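**PRESS RELEASE**
**For immediate use**

# Jisstead students to let a robot loose on a desktop PC, in public

The robotics club at Jisstead College will open its doors on Sat 7 May for a demonstration it has been promising, with varying degrees of confidence, for most of the academic year. Two robot arms will attempt to fit a processor and memory into an old desktop computer while visitors watch and, if past form is any guide, offer advice.

The project is called Trarkidska. Members have given three different explanations of the name and the college has stopped asking.

The club has 17 members and a budget of £845, of which £125 went on replacement processors during the autumn term. "A processor has a great many tiny contacts and very little patience," said Ebere Nnaji, who leads the assembly team. "We've all become much gentler people."

The computers were given by local repair firm Anozie, which had nearly 50 of them in a back room and was pleased to see them go.

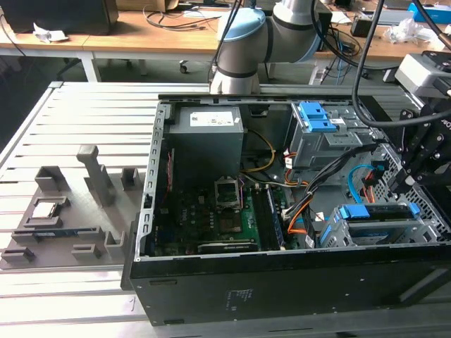
Club tutor Onni Laitinen said the processor is the part to watch. "It has to come out of its tray and go down flat and the right way round. A person does it in seconds. We allow rather longer, and there are biscuits."

Second-year student Bello Nwankwo wrote most of the software that guides the arms. He will answer questions on the day, although he has asked that they not be put to him during a run.

Doors open at 10am in the engineering block. Entry is free and children are welcome behind the yellow line.

**Press contact:** Lawal Oyewole, Jisstead College communications office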